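业余球队怎样手工做一份比赛统计

2025年4月19日　Floscombe足球笔记

这份教程写给在场边帮忙的人。你的球队没有录像系统，也没有买数据服务的预算，但你想知道每场比赛的机会是从哪里来的，谁在创造，谁在浪费。一块写字板、几张纸、两支颜色不同的笔就能开始。下面的做法在Altwood周末联赛里用过两个赛季，表格改过很多次，现在的版本比最早那张简单得多。

先决定要回答什么问题

不要一上来就想把传球、抢断、跑动全记下来。一个人坐在场边，眼睛要看球，手要写字，能稳定记住的东西很有限。开赛前在纸的最上面写一句话，写清楚这一场想弄明白什么。比如：我们的射门是不是都经过同一个中场？右路到底有没有用？丢球以后谁先回来？

一句话对应一张表。如果写出来的问题有两句，就找两个人，一人记一张。

以我们队为例，去年9月开始记录，当时的问题是进攻过分依赖前腰。教练觉得是，前腰自己觉得不是，其他人没有意见。后来记了4场，大家看着同一张纸说话，讨论就顺畅多了。

画表

把A4纸横过来，左边第一列写时间，第二列写区域，第三列写号码，第四列写结果。最右边留一条宽一些的空白，用来写备注。

时间只写到分钟。秒数没有意义，低头看秒表还会错过下一个动作。

区域用字母表示。把球场横向分成左、中、右，纵向分成后场、中场、前场。左前写“左前”也行，但写字慢，换成自己习惯的代号更快，条件是每场都用同一套，并且写在表格背面，换人记录时能看懂。

号码写最后一传和射门的人，中间画一个箭头。“10→9”就是10号传给9号，9号射门。没有人传球，比如抢断以后自己带进去打门，就只写一个号码，前面画一个圈。

结果只分进球、射正、射偏、被封堵。击中门框算射偏，在备注里写一个“框”字。这一条容易吵架，所以赛季开始前要定好，中途不改。

定位球要和运动战分开。用另一种颜色的笔写，或者在行首画一个三角。角球直接形成的射门和角球被解围后二次进攻形成的射门，我们都算定位球，期限是对方把球踢出禁区、推进过中线为止。别的队可能有别的算法，只要自己前后一致就能比较。

选位置

尽量站在中线附近，比替补席高一点。Skorimholm那块场地有一段土坡，坐在上面能看清两边禁区。平地球场就站着记，坐着的时候近端边路的人会挡住远端。

不要站在球门后面。球门后面看射门很过瘾，但看不出最后一传是从哪里来的，前后距离也判断不准。

如果当天的太阳正对着你，宁可换到客队那一侧去。提前跟对方打声招呼，说明你在记自己球队的射门，一般都没有问题。

开赛前的准备

领到双方首发名单后，先把本队号码抄在表格上方，按站位排开。业余比赛经常有人借球衣，名单上的号码和身上的号码对不上，热身的时候就要核对一遍。对方的号码可以不记，只记他们射门的时间、区域和结果。

换人的那一栏也要提前画好。写清楚谁下谁上、第几分钟。到赛后计算的时候，上场时间很重要：替补前锋踢了二十分钟有两次射门，和首发踢满全场有两次射门，放在一起比较没有意思。

下雨天用铅笔。圆珠笔在湿纸上写不出来，水笔会化开。写字板外面套一个透明文件袋，手伸进去写，慢一点，但纸能保住。 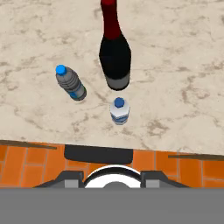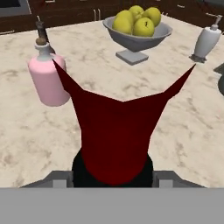
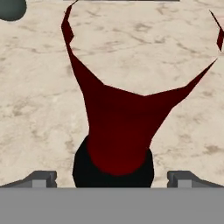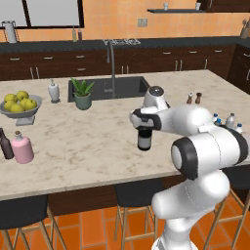 比赛中怎么记

球进入前场三十米以后再拿起笔，在这之前只管看。很多新手的毛病是笔一直贴在纸上，结果对手一次快速反击，他还在写上一次界外球。

射门发生后，先在心里默念传球人和射门人的号码，看完有没有补射，再低头写。先写号码，再写结果，时间和区域最后补。号码最容易忘，时间晚一分钟也没关系。

遇到没看清的情况，在号码的位置画一个问号，不要猜。中场休息时可以去问球员，但只问事实：刚才那脚是谁传的？不要问：那是不是你的助攻？问法一变，回答也会变。

连续补射怎么算，也要有规定。我们的规定是每一脚都记一行，但在行首用括号连起来，表示属于同一次进攻。这样既能统计射门数，也能统计进攻次数。只看射门数，有时一次混乱的门前争抢就会让整场数据变样。

犯规造成的点球单独写一行，最后一传写被犯规的人，射门写主罚的人，备注写“点”。被犯规的人应该得到记录，因为很多突破型的边锋射门少、助攻也少，只看前两项会觉得他没有贡献。

中场休息

不要在中场休息时把整张表递给教练。他只有几分钟，还要安排换人。挑和开头那个问题直接有关的东西，用一句话说完。“上半场的射门里，10号没碰过球的只有一次”，这样就够了。

也不要主动给建议。记录的人给记录，调整的人做调整，两件事分开以后，球员也更愿意接受这张纸。

如果教练问了表上没有的内容，就说没有记。凭印象补出来的数字会让后面所有的数字都变得可疑。

赛后整理

当天晚上整理，最迟第二天。隔得久了，备注栏里的缩写自己都认不出来。

第一步，抄一遍干净的。按时间顺序，把两种颜色分成两张表，一张运动战，一张定位球。

第二步，给每名球员列出参与的次数。参与包括射门、最后一传和造点。同一次进攻里既传又射的，只算一次参与，细节放在备注里。

第三步，换算成同样的时间长度。把参与次数除以上场分钟数，再乘以九十。业余比赛的补时不好确定，我们按裁判实际吹哨的时间算。上赛季对Ghanem的那场，因为有人受伤，加上补时一共踢了99分钟，如果按九十分钟计算，踢满全场的人都会被高估。杯赛踢过加时，有一场到第110分钟才换下前腰，他的上场时间就写110。

第四步，看依赖程度。用某一名球员参与的进攻次数，除以全队的进攻次数，得到一个比例。运动战和定位球要分开算。主罚角球的人比例自然会高，混在一起就看不出他在运动战里的作用。

分母用进攻次数，不用进球数。业余球队一个月也许就进几个球，某人包办了其中大部分，听起来很吓人，样本却小得没法判断。

怎么看结果

单场结果只能当作当天的情况说明。对手强弱、场地大小、有没有门将请假，都会影响很大。至少积累4场再讨论趋势，而且最好主客场都有。

比例高不一定是坏事。如果一名中场参与了大多数进攻，同时全队的射正次数也在上升，说明队友在用对的方式找他。需要留意的是另一种情况：他的比例高，全队射门次数却在下降，并且他缺阵的那场几乎没有运动战射门。这时候可以考虑在训练里安排不经过中路的进攻练习。

我们用过一个简单的方法。分组对抗时规定前腰只能触球一次，同时边后卫过了中线才允许传中。头两次训练踢得很别扭，边后卫不知道什么时候该上。后来把场地收窄，人数减少，情况好了一些。练完以后继续记录比赛，表格不变，看边路发起的射门有没有增加。

也可以按区域看。把所有最后一传的区域标在一张球场图上，一个点代表一次。点集中在右前，就去看左路的人拿球以后在做什么。有时候原因很简单，左边后卫是右脚球员，每次都要停下来调整，等他传出去，禁区里的人已经站死了。

常见问题

只有一个人，能不能同时记双方？可以，但对方只记射门，不记传球人。两边都要完整记录，质量会下降得很快。

球员要求改数据怎么办？请他拿出录像。看台上有人用手机拍到的片段也算。没有录像就保持原样，在备注里写“有异议”。整个赛季里这样的情况不会很多，影响不了总体。

门将和后卫没有数据，觉得不公平怎么办？这张表回答的是进攻问题，不要用它评选最佳球员。如果想看防守，另外画一张，记录对方每次射门之前球是在哪里丢的，谁丢的先不写，只写区域。先看位置，后谈人，气氛会好很多。

要不要录进电脑？一个赛季结束再录也可以。录的时候每次射门占一行，不要合并单元格，号码和姓名分开放，换季以后号码会变。纸质原件留着，录错了还能查。

表格要不要公开给全队？我们把汇总贴在群里，原始表只放在更衣室，想看的人自己翻。个人比例按位置分组，不做全队排名，中后卫不用和前锋放在一列里。

下一场比赛前，把上一场用不上的列划掉，再把开头那句问题重新写一遍。如果问题已经有了答案，就换一个新的，表格也跟着改。旧表按日期夹好，背面写上对手和场地。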